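Visit to Plokness, 17/10/2023

We went to the Plokness open day with one question: what should we put in next year's budget for hand-held grippers? The draft has to be in by December, and so far we only had a price list to go on.

Zeyu Yu met us and took us to the recording area. The grippers are used in pairs, one per hand, and the task set up for visitors was a wooden box with a glass lid.
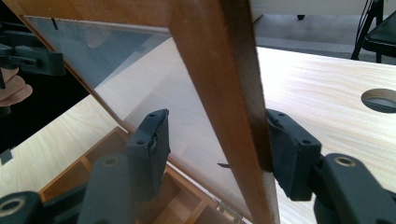 Gripper pads on the side rail of the glass lid.

I had expected smooth pads to struggle with varnished wood, so I asked about wear. Yu counts the pads as a running cost and orders them in packs of 50. A pair of grippers from Patetell is quoted at 1797 pounds, with cables but without stands. A spare set of pads is 68 pounds. Pluvo offers a cheaper pair, but the delivery time was too long for us and I have left it out of the draft.

The rest of the station is ordinary furniture. Yu's advice was to spend little on the table and to allow more than we think for cables and stands. Their own cable order came to nearly 118 pounds, and they placed it twice.
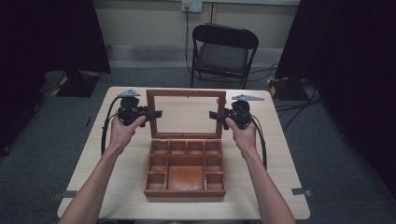

One gripper in each hand, with the box open on the table.

Floor space was the other thing we had not planned for. The stands need room on either side of the table, and our back office would take one station at most. Jiang, the firm that services our present equipment, will be asked whether they can cover grippers under the same contract.

For now I am putting in for two pairs, one spare set of pads for each and a separate line for cables. Yu is sending the parts list by email.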